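Portería de entrenamiento Hendville 5 – fútbol base y fútbol sala

Inicio / Fútbol / Material de campo / Porterías portátiles

Referencia: HV-118
Disponibilidad: en almacén
Entrega: península y Baleares. Canarias, Ceuta y Melilla, consultar.

La Hendville 5 es una portería portátil de aluminio para clubes, escuelas de fútbol y colegios que comparten campo y tienen que montar y recoger varias veces en la misma tarde. Se vende por unidades o por parejas. El precio de la pareja incluye dos redes, el juego completo de ganchos y los contrapesos traseros vacíos, listos para rellenar de arena.

Es el modelo que sustituye a la antigua Hendville de acero pintado. Mantiene las mismas medidas de boca, así que las redes de la versión anterior sirven en esta sin ningún cambio. Los ganchos, en cambio, no son compatibles: el perfil nuevo lleva un canal continuo en la cara posterior y el antiguo llevaba agujeros taladrados.

Características

Marco de aluminio de sección ovalada, con las esquinas soldadas en taller. Los postes y el larguero van lacados en blanco. Los arcos laterales y la base trasera quedan en aluminio natural.
Arcos laterales abatibles, con bisagra y pasador de seguridad unido por cable para que no se pierda.
Dos ruedas macizas en la base trasera. Se levantan del suelo al colocar la portería en posición de juego y no tocan la superficie mientras se usa.
Canal posterior para ganchos de red sin aristas metálicas.
Contrapeso trasero hueco, con tapón roscado en cada extremo.
Tornillería inoxidable.

Medidas y pesos

Anchura interior: 3 m
Altura interior: 2 m
Fondo inferior: 118 cm
Fondo plegada: 22 cm
Peso por unidad sin contrapeso: 34 kg

La boca de 3 x 2 m es la habitual en fútbol sala y en muchas categorías de iniciación. Para fútbol 7 hace falta la boca de 6 x 2 m, que está en la página de la serie Clarwood. Antes de comprar conviene mirar el reglamento de la competición en la que va a jugar el equipo, sobre todo en las categorías más pequeñas, donde las medidas cambian de una federación a otra.

Superficies

Funciona en césped natural, césped artificial, pabellón y pista exterior. En césped natural se puede anclar con las piquetas en U, que se venden aparte. En césped artificial y en pista hay que usar siempre el contrapeso. Para parqué recomendamos además las bandas de goma Alipour, que se pegan a la base y evitan marcas al arrastrar. No deben pegarse con la base húmeda o con polvo, se sueltan a los pocos días. 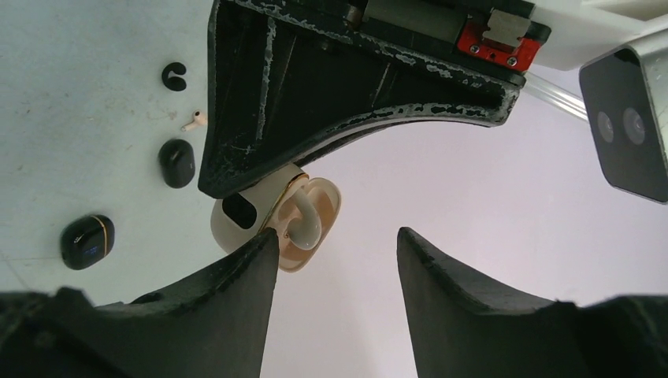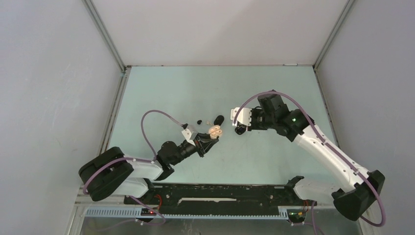

Tiempo de lectura: 5 minutos

Montaje

La portería llega en dos bultos: el marco frontal, ya soldado, y una caja con los arcos, la base trasera, las ruedas y la tornillería. El montaje lo hacen dos personas con una llave fija del 13 y una llave Allen de 6. Las dos vienen en la caja.

1. Tumbar el marco frontal boca abajo sobre una superficie limpia. Si es asfalto, poner antes los cartones del embalaje.
2. Encajar los arcos laterales en las bisagras. Están marcados con I y D, mirando la portería desde detrás.
3. Unir la base trasera a los dos arcos y pasar los tornillos sin apretar.
4. Colocar las ruedas.
5. Levantar el conjunto, comprobar que los cuatro apoyos descansan bien y apretar entonces toda la tornillería.
6. Rellenar el contrapeso y cerrar los tapones.
7. Colocar la red empezando por el centro del larguero y siguiendo hacia las escuadras.

El contrapeso se rellena con arena seca y fina. La arena húmeda se apelmaza en el tubo y deja huecos que no se ven desde fuera. Tampoco recomendamos agua: en los clubes con invierno frío los tapones acaban reventando.

Red

La red de serie es de polipropileno sin nudos, con hilo de 3 mm y malla cuadrada de 10 cm. Va en blanco. Bajo pedido se puede servir en verde, en azul o a dos colores en franjas verticales, con un plazo algo mayor que el normal.

Para pabellón hay quien prefiere la red doble, con una segunda cortina suelta que cuelga por dentro y frena el balón de fútbol sala antes de que rebote y salga. Es un accesorio aparte y se engancha al mismo canal.

Seguridad

Una portería portátil sin anclar puede volcar. El contrapeso o las piquetas tienen que estar puestos en todo momento mientras la portería esté de pie, también fuera del horario de entrenamiento. No está permitido colgarse del larguero ni trepar por la red, y la pegatina de aviso que viene en cada poste no debe retirarse.

Para guardarla, plegar los arcos, apoyarla contra una pared y sujetarla con cadena o cinta. El soporte mural Concombe admite hasta 5 unidades plegadas y lleva cierre con candado. Si se guarda en el exterior, la red aguanta más retirándola en verano.

Aconsejamos revisar los tornillos y los pasadores al inicio de la temporada y otra vez tras el parón de invierno. En instalaciones municipales con mucho uso, una vez al mes. Con la portería se entrega una hoja de revisión que se puede fotocopiar.

Precios

Unidad con red y contrapeso: 840 €
Pareja con redes y contrapesos: 1540 €
Red de repuesto estándar: 38 €
Red doble para pabellón: 64 €
Juego de 4 piquetas en U: 26 €
Bandas de goma Alipour, par: 19 €
Soporte mural Concombe: 200 €

IVA incluido. Los clubes y centros educativos que necesiten factura proforma pueden pedirla desde el formulario de contacto, indicando el CIF y la dirección de entrega. Las ofertas de pretemporada se publican en julio y no se aplican a pedidos ya servidos.

Envío y recepción

Por su tamaño, la portería viaja en transporte de carga y no por mensajería ordinaria. El camión deja la mercancía a pie de calle o en la puerta de la instalación si el acceso lo permite. La descarga corre a cargo del cliente y hacen falta dos personas. El transportista llama antes para concretar la hora – es importante que el teléfono del pedido sea el de alguien que vaya a estar allí.

Si el embalaje llega golpeado hay que anotarlo en el albarán antes de firmar. Un golpe en el perfil del larguero no se puede reparar en el campo, y en ese caso cambiamos el marco completo.

Los pedidos de agosto y septiembre tardan más por la acumulación de arranque de temporada. En el resto del año las unidades en almacén salen en dos o tres días laborables.

Garantía

Cinco años para el marco y las soldaduras, dos para bisagras, ruedas y pasadores. La red no tiene más garantía que la de defecto de fabricación. Quedan fuera los daños por vuelco, por arrastre sin ruedas y por el uso de ganchos de otra marca en el canal.

Preguntas frecuentes

¿Se puede usar para balonmano?
La boca coincide en medidas, pero el perfil ovalado no es el que piden las competiciones de balonmano. Para entrenar sirve. Para partido oficial, no.

¿La puede mover una sola persona?
Con el contrapeso lleno, no. Hacen falta dos adultos, uno en cada poste.

¿Se venden los arcos laterales sueltos?
Sí, izquierdo y derecho por separado. Hay que indicar el número grabado en la bisagra.

¿Se puede pintar el larguero de otro color?
Lacamos postes y larguero en rojo y blanco o azul y blanco a franjas, con pedido mínimo de una pareja. El lacado a franjas no admite devolución.

¿Vale la red de otra marca?
Cualquier red de 3 x 2 m con fondo inferior de 120 cm encaja bien. Con fondos menores queda tensa y el balón rebota hacia fuera.

Productos relacionados

Portería Clarwood 7, abatible, 6 x 2 m
Miniportería Clarwood plegable para juegos reducidos
Soporte mural Concombe
Bandas de goma Alipour
Carro para balones con tapa
Banderines de córner con base de goma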